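Equipment Planning Board > Budgets and Procurement
Topic: Hand-held grippers for the Kvam textile project - how many pairs?

Prarnness_Purchasing
Posted in June
Our department is preparing an equipment request for the Kvam project, which covers the folding and sorting of household clothing. We hold an allocation of 2000 dollars for hand-held grippers and replacement parts. The supplier, Riltcombe, offers replacement fingertip pads at 49 dollars per set. I would be grateful for views on how the sum should be divided between complete units and spares.

bench_ledger
Our own request last year put nearly everything into complete units, and I would advise against repeating that. We had to return in the spring for a second approval covering pads and linkage pins. Please set aside a spares line of at least 200 dollars at the outset.

Gririer_Lab_Office
I do not agree with the previous reply. Two-handed work on clothing requires matched pairs, and a team with one unit out of service cannot proceed at all. A complete spare unit is a better use of the money than a drawer of pads. Our office replaced pads twice in eight months, and neither replacement delayed anyone.

bench_ledger
Your office works with boxed goods, if I recall correctly. Cloth places different demands on the fingertips, and I would not carry those figures across.

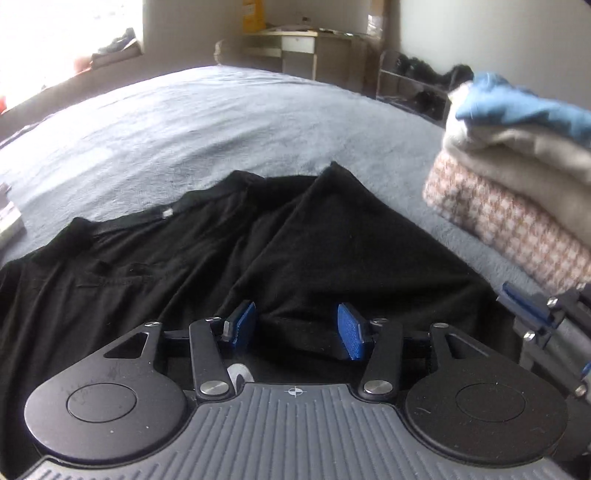 fabric_desk_4

Garment work on a bed takes two grippers, and the planning should begin from that point. The pads we use are blue with a fine grid of dots on the gripping face. A black garment with a wide neckline, spread out and creased, gives them plenty to catch on, and the fingertips have to open well clear of the cloth before they close on an edge. I would budget by the pair and list pads separately, so that the reviewer can see both costs.

May I also ask whether the request covers the clothing itself? Our stack of folded textiles was treated as a consumable, and that required its own line.

Prarnness_Purchasing
It does not at present. The clothing was to be supplied by the participating households. I will raise the matter before the form is submitted.

Gririer_Lab_Office
I accept that boxed goods are a different case. I still hold that one spare unit should be included, even if the spares line is reduced to a single set of pads. Would Riltcombe hold the 49 dollar price for a later order?

Prarnness_Purchasing
The written quotation says only that it applies to orders placed in June. I have asked for an extension and will post the answer in this topic.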